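# Reading the Murna branch figures before reading the rent map

The property supplements have started calling Rurport the next Clalness. I have lived two stops short of Rurport for long enough to have an opinion, but I wanted to see if the numbers supported the claim before writing it down.

The argument usually goes like this. Clalness was cheap, the trains improved, people moved out along the line, and rents followed. Rurport sits on the Murna branch, which had its timetable recast in June, so the same thing should happen there. The first half is a fair summary. The second half depends on what you think the timetable change did.

Before June the branch ran a train every 20 minutes off-peak, with a change at Camenzind for anyone going into the centre. The change is still there. What altered is the connection: the wait on the platform at Camenzind used to be anything up to a quarter of an hour, and is now 2 minutes if the branch train is on time. On paper this is a large saving. In practice a 2-minute connection across a footbridge is missed often enough that regular passengers plan for the following train, and the saving disappears from their day even though it remains in the journey planner.

Estate agents quote the journey planner. I don't blame them, as it is the published figure, but a buyer ought to make the trip at half past seven in the morning before believing it. 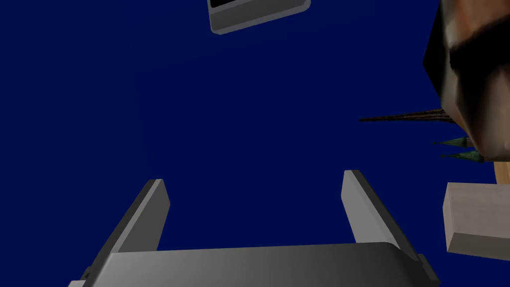

The second thing to look at is housing stock. Clalness had a great many large terraced houses already split into flats, so when demand rose there was something to let straight away. Rurport is mostly interwar semis with owners in them. I went through the planning register for the area inside 800 metres of the station and counted 1123 homes, including those with permission but no start on site. Of these, 200 are in the one scheme on the old goods yard, and that scheme has been redrawn once already to move the access road.

So the pool of places a newcomer could rent is small. A small pool can push rents up quickly, and the supplements are right to say that asking rents near the station have risen. It can't produce the turnover that changed Clalness, where whole streets had different tenants within a few years. Those are separate effects and they tend to get reported as one.

Shops are the third measure, and the weakest. The parade at Rurport has gained a coffee place and lost a carpet showroom. One of the articles made a good deal of this. The showroom unit is still empty, with the lease board up, and the coffee place replaced another coffee place. I would want to see the rateable values after the next revaluation before drawing anything from it.

There is a better candidate, in my view, and it is Camenzind itself. It has the direct trains, it needs no connection, and the streets behind the station contain the sort of subdivided houses that Clalness had. Asking rents there have been dull for years, partly on account of the bus depot and partly because the station entrance faces the wrong way for the high street. A second entrance has been in the borough's capital programme under three different headings. If it is ever built, the walk from the high street drops from nine minutes to four by my own timing, at an ordinary pace and with the lights against me once.

I have put the counts in a spreadsheet with the register references beside each entry. Conversions are listed separately from new build, and I have left out two applications that were withdrawn and resubmitted, to avoid counting them twice. The next timetable consultation covers the branch again, and I will redo the connection section when the draft times are published.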